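Search posts, people, tags

Clémence Delorme
18 July 2025

Right, I'm doing the spare bedroom. I've said I'd do the spare bedroom since May and my sister arrives tomorrow with two children and a travel cot, so here we go. Posting as I go along so that I can't wander off and make toast.

12 likes 3 comments

State of play: you can get the door open if you lean on it. Behind the door is the ironing board, behind the ironing board is the hoover, and behind the hoover is everything we couldn't find a home for when we moved to Lundwood. I've brought bin bags, a mug of tea and the good scissors.

9 likes 1 comment

First bag is full already and it's all carrier bags. A carrier bag full of carrier bags, then another one the same. I kept the strong ones and one from the old bakery in Cestley which shut ages ago and made the best cheese twists I have ever eaten. I'm not throwing that away, it's practically a historical document.

21 likes 8 comments

Someone asked what my system is. Keep pile, charity pile, tip pile, and a fourth pile on the landing which is things that belong to other people in this house and which they can jolly well deal with themselves. The landing pile is winning by miles.

17 likes 4 comments

Found the jigsaw! The 1000 piece one of the harbour that we started at Christmas two years ago and packed away "just for the weekend". The box has been squashed flat on one side and there's a biscuit in with the sky pieces. Charity pile? Can you give a charity shop a jigsaw you haven't checked? I feel I'd be letting down a stranger.

26 likes 14 comments

OK the replies are very firm about the jigsaw. It's going in the keep pile and my niece can count it tomorrow, she's at the age where that counts as a treat.

15 likes 2 comments

Bed is clear enough to make up now, so I've put the flowery duvet cover on, the lilac one with all the leaves. I did the thing where you turn it inside out, grab the corners and flap – and I still ended up with my head inside it. How do people do this on their own without swearing?

33 likes 19 comments

Of course the minute there's a nice flat surface, things start landing on it. Little black toy car, has a CS badge on the roof, no idea which child it came in with. It's rather smart! Boxy little thing. And a tiny pink thing with a barcode sort of label on it.

18 likes 6 comments

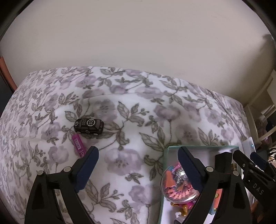 I was going to be strict and say nothing goes back on the bed until the guests have gone, but I've got to sort the small bits somewhere and my knees won't do the carpet any more. So the bed it is, and I'll give the cover a good shake at the end.

11 likes 0 comments

Small bits so far, for those keeping up: the car, the pink thing, a hair slide, a key that fits nothing, an allen key (obviously), and 261 of those little plastic clips for bread bags. Yes I counted them. My husband saves them in a jar and I wanted to have the figure ready for when he gets home.

48 likes 22 comments

He's home. He says they're useful. I asked him for one use and he's gone to put the kettle on.

57 likes 17 comments

Does anybody know if you can still get the Draltik storage boxes? The shallow ones with the clip lid that go under a bed. I've got 4 from the old flat and they're brilliant, they've outlived two wardrobes and a chest of drawers, but I could do with a couple more and all I can find is the tall ones, which don't go under anything.

7 likes 9 comments

Thank you to everyone sending me links. I've measured under the bed now, having first ordered the boxes, so fingers crossed I've done that in the right order. (I have not done that in the right order.)

19 likes 5 comments

Lunch break. We had the leftover Rattanakul from last night, green curry straight out of the tub, standing up on the landing next to the pile. If you're near us and haven't tried them, do, the portions are enormous and the rice comes wrapped up so it stays hot the whole way home.

16 likes 7 comments

Back at it. I moved the chest of drawers to hoover behind it and found a birthday card with a tenner in it, so I'd say the room is now paying me. Also one slipper. The other slipper went to the tip last year after I spent a whole winter being cross that I'd lost this one.

41 likes 11 comments

The books are the bit I'm bad at. I pick one up to see if I want it and the next thing I know I'm on page 30 with pins and needles. I've given myself a rule – read the back, pick a pile, move on. I've broken it with a cookery book and a thing about lighthouses.

22 likes 10 comments

Charity run done! Three bags and the lamp with the wonky neck. The lady on the till said it was lovely, so it's gone to someone who'll see the best in it. Tip run will have to wait, they shut early, so the tip bags are going to live in the boot and rattle about for a bit.

28 likes 3 comments

And the floor! There's a floor in here! The travel cot fits between the window and the bed, the ironing board has gone under the stairs and the door opens all the way without anyone leaning on it. I opened it and shut it a few times just for the pleasure.

400 likes 31 comments

Last thing, I've put the toy car on the windowsill so whoever it belongs to can claim it tomorrow. If it turns out neither of them wants it, I'm keeping it for my desk. The bread clips have gone back in their jar and the jar has gone back in the kitchen. We're not discussing it.

62 likes 16 comments

Posted in: Home & Tidying, Family Life
Show more replies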